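Ticket 1000 – Porham bench cell, arm stops short of the saucepan handle
Opened by: Nathalie Brouwer
Assigned to: Josué Falcão
Date: September 10, 2022

Fault
Erix arm closes its gripper before it reaches the saucepan handle on the breakfast appliance. Failed 6 times out of 14 this morning. No error shown on the controller. Lifting the grill lid by its chrome handle works every time.

Checks so far
Gripper pads cleaned, no change. Camera bracket tight. Restarted the controller, no change. Arm parked out of view and a new reference picture taken with the grill shut, pan on the right and its handle pointing right, past the end of the base.
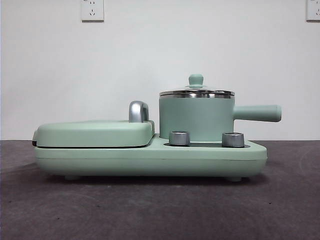
Cause
The saved pan position was from before the bench was moved. It is 40 mm out along the length of the appliance. The grill position was taught again after the move – the pan was missed.

Fix
1. Load the new reference picture.
2. Teach the pan handle position again at slow speed.
3. Save under a new name and keep the old file until November.

Result
Ran 14 picks after the fix, all good. Leaving open until Nathalie has run a full shift. – JF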